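Prasotach Building Studies
BLDG 310: Interiors and Comfort
Handout 6: Daylight, glare and supply air in small rooms

Read this before the tutorial in Room 2614. It covers the material left over from last class and what you need for the Katona assignment. Bring a tape measure, a pencil and the blank plan sheet.

1. Daylight from one side

Most small rooms get their daylight through one wall. Light falls off quickly as you move away from the glass, and the back of the room depends on what the ceiling and walls send back. Two things control how deep the useful light goes: the height of the window head and the colour of the surfaces.

Raising the head of a window does more for the back of a room than widening it. A wide, low window gives a bright strip near the sill and a dull room behind it. Pale ceilings help a great deal. Pale floors help less than students expect, but a dark floor will make a marginal room feel gloomy.

Trees outside count as an obstruction. Deciduous trees are a seasonal one, so a survey done in March will not match a survey done in summer. Write the month on your sheet.

2. Reflectance and gloss

These are separate properties and they get mixed up every year. Reflectance is how much light a surface returns in total. Gloss is how much of that light leaves in one direction, like a mirror. A floor can be dark and glossy at once. It returns little light overall and still throws a sharp reflection of the window into your eyes when you face it.

To check for reflected glare, sit or stand where the occupant would, look toward the window, then lower your eyes to the floor. If you can make out the shape of the window, note it as reflected glare — even on an overcast day.

3. Supply air near glazing

Single glazing and older double glazing get cold in winter. Air next to the glass cools, sinks and runs across the floor as a draft. The traditional Canadian answer is a heat source under the window. In ceiling-fed systems, the supply grille is often set close to the window wall so that it washes the glass.

A ceiling supply works well for cooling. In heating it is weaker, as warm air tends to stay up. For the assignment, take 72 °F as the winter setpoint and allow 30 minutes after the system starts before recording anything at ankle height.

You cannot tell a supply vent from a return by looking at it. Hold a strip of tissue up to it, or find the mechanical drawing.

4. Features to mark on your plan

Window width, head height and sill height
Vents, with distance to the nearest window
Floor colour and finish
Furniture placed against walls

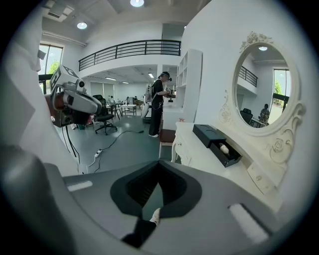

Tall window with a ceiling vent above it.

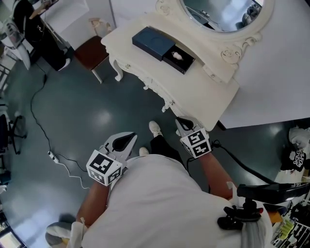
Dark floor with a glossy finish.

5. Katona assignment

Choose one room in the Katona building and complete the plan sheet. One page of notes, single-sided. Hand-drawn plans are fine if they are to scale.

Marks are given for the plan, the glare check and the draft notes. Sheets with no month written on them lose a mark. If your room has no window, choose another room.

Reading for next class: the Grondska chapter on blinds and shading, first half only.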